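Ilosby shop group, notes from the display meeting, May 26, 2024
Written up by me, Frans Koster. Shout if I've got anything wrong!
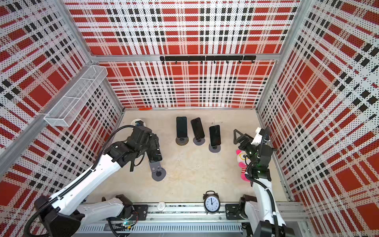

Who came
Me, Benedikt Schwerdtfeger, and both of the Bakker sisters (one of them left before the money bit, so blame the other one for that).

Phone stands
We spent far too long on this, but I enjoyed it. Benedikt likes the round bases because you can turn a phone towards the customer without picking it up. I like them too, but I'd want them all one colour, and at the moment we've got dark and grey mixed together. The Bakkers didn't mind either way. Agreed: grey for the front counter, dark for the back one, and we stop arguing. The pale phone goes at the front so it doesn't get lost among the black ones.

Tartan panels
I love the red tartan. Benedikt says it gives him a headache! We had a vote and it stays until the end of summer, three to one. The little holes all over are handy for hanging things, so no more sticky tape please.

Hooks and basket
The black hooks are for charging leads and nothing else (no coats, no keys). The white wire basket has a divider, so cleaning cloths go one side and price cards the other. Red-handled tools go back in the drawer at closing time.

Money
Zilport quoted 200 for more stands and Dinix came in at 141, delivery included. We went with Dinix. That leaves 555 in the display pot, and 70 of it is set aside for new price cards.

To do
Benedikt: order from Dinix, and ask if they do the grey in a smaller size.
Me: labels for the basket.
Bakkers: cloths, and a better lamp for the back counter if they see one.

Next meeting at ours, bring your own mug.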